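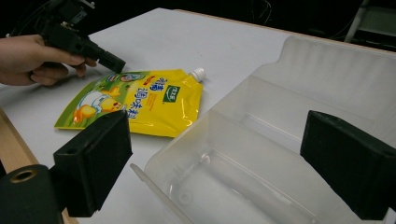
Several partner sites have asked whether the hand-held collection work at Skastilgate could not simply be replaced by simulation, and one reader wrote that "a soft pouch is the last thing I would trust a simulator with, but I would like to see the case made in print." The project office is pleased to respond in this issue.

The Genach household handling set is now in its second stage. Operators work in pairs at a white table, each pair using hand-held grippers to pick up packaged goods and place them in an open bin. The motions are recorded from the gripper itself, so the learning system is trained on the same close view it will later have when mounted on an arm. Seasoning pouches with a screw cap and spout were added to the item list for this stage. Their surfaces crease and reflect light, and the filling shifts when the pouch is lifted, which our present simulation tools handle poorly. Translucent bins were kept for a similar reason: their walls are difficult for the system to locate.

The target for the stage is 4000 accepted examples. Each item is assigned 200, divided among 5 starting positions on the table. An example is accepted when the item has been released fully inside the bin and the recording has no gaps. Attempts that end in a drop are stored separately and labeled as such. They do not count toward the target, but they will be made available to sites studying recovery from errors.

Prodeck continues to supply the review software. Under the revised procedure, reviewers at Rustad check the start and end of every recording and return unclear cases to the collecting site with a short note. Sites are asked to answer these notes before beginning a new item.

Simulation remains part of the program for rigid goods such as boxes and cans. A comparison of the two approaches is planned once the pouch recordings are complete, and its results will be circulated to all partner sites.

Requests for access to the first-stage recordings should reach the project office by April 17, 2026.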